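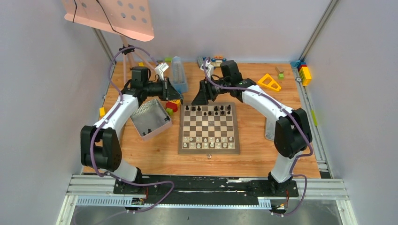
Board set up, both sides in their starting rows. Mesh basket on the left.

16 April 2018

Up at the usual time. Overcast, no wind. Spent the morning on the chessboard and the afternoon on the inventory sheet for the rest of the games shelf, so this entry is mostly measurements and can be skipped by anyone looking for news.

The board is the folding one from the Altbridge sale. It has been in the hall closet since the move to Hollis and I had not opened it flat for longer than a few minutes. The clasp is a small metal one in the middle of the front edge. It closes properly, but the catch needs a push with the thumb before it drops in. I put one drop of light oil on the pivot and wiped off what ran out. If it still sticks in May I will take the screws out and look for a bent plate.

Squares are wood, light and dark. The border is darker than the squares and has taken the most handling, with a dull patch at each corner where people hold it. I went over the whole top with a barely damp cloth, then a dry one, working along the grain of each square. That took longer than it sounds. The grain changes direction from one square to the next, and a cloth dragged straight across leaves lint in the joints. I picked the lint out with a wooden toothpick. No wax this time. The tin of Cindholm polish is nearly empty and I would like to try it on the underside first, where a bad result will not show.

Flatness: laid a steel rule across the fold in several places. There is a slight rise at the hinge, enough to pass a sheet of paper under the rule at one end and not at the other. It does not rock on a level surface. I decided to leave it alone. Planing is out of the question with a surface like this, and shimming the hinge would only move the gap to the front edge, where the clasp would stop meeting.

Next the pieces. Washed none of them. Each was wiped, turned over and checked for felt. Most of the felt is original and thin but holding. A black rook had a disk hanging by half its glue, and one of the white pawns had lost its disk altogether. I cut a new one from the green sheet left over from the lamp base, using the old rook disk as a template before gluing that back down. The color is a shade too bright. It faces the table, so I am not going to dye it. White wood glue, thin coat, then the piece stood on wax paper with a paperback on top. I gave it 3 hours.

The knights needed a closer look. On one of the black ones the ear has a chip that I remember from before the move, and the break has gone smooth, so there is nothing to glue. The white ones are intact but do not quite match each other. One stands a hair taller and has a deeper cut under the jaw. Either the set was turned by hand or a replacement came in from a similar set at some point. The seller had no history for it and I did not press.

Weights are uneven too. I put a few pieces on the kitchen scale, which reads in whole grams and is not the right tool, and got different readings for pawns of the same side. No metal in the bases as far as I can tell by tapping. They tip more easily than the club sets I am used to. Fine for playing at a table, poor for a draft from the window.

With everything laid out I did the full setup, light square in each player's right-hand corner, queens on their own color. I had the board turned a quarter the first time and had to lift everything off again. White went on the near side, by the clasp, and black on the far side. I like the clasp toward White. There is no rule about it, but if it is always done the same way the board wears the same way, and I can find the front in poor light.

Clearances on the squares are good. A king sits well inside its square with a visible margin all around, and the pawns look small by comparison. I had considered a larger set from the Kestari catalog and now see no reason for it. The bigger kings would crowd the bishops on a board this size, and the money is better spent on a decent box.

The box is the open question. The pieces have been living in a cloth bag, which is how felt gets rubbed off and ears get chipped. The perforated metal basket is sound, rectangular, with silver mesh sides, and it would take the whole set if it had a liner. Without a liner the bases would scrape on the mesh. I cut a paper pattern for one: a floor panel and a wall strip, with the seam placed at a short side. Thick felt would be best. An old towel would do and I own several. There is no lid, so dust would be an issue, though less of one than chips.

Read two options for dividers. Fixed cardboard cells would keep black and white apart and stop the kings rolling onto the pawns, but they eat space and go soft with handling. A single loose cloth between two layers is simpler. I am inclined to try the cloth first and check the felts after a month.

Afternoon: inventory sheet. Entered the board, the set, the felt repair and the clasp. Item numbers now run to 194, which includes the jigsaws. The two 1000 piece ones are marked incomplete on the strength of my memory alone and should be assembled before I write that down as fact. The card decks are still unsorted in the shoebox.

Played through the first moves of an old game from the paperback before supper, mainly to see how the pieces slide. They slide well on the dry wood. The new felt drags a little on its pawn, which I expect will wear in. Stopped when I lost my place in the notation and did not feel like counting back.

To buy: felt, gray if they have it. Wood glue, small bottle. 200 grit paper for the edge of the shelf, where it caught my sleeve again. Toothpicks.

Soup, then bed early.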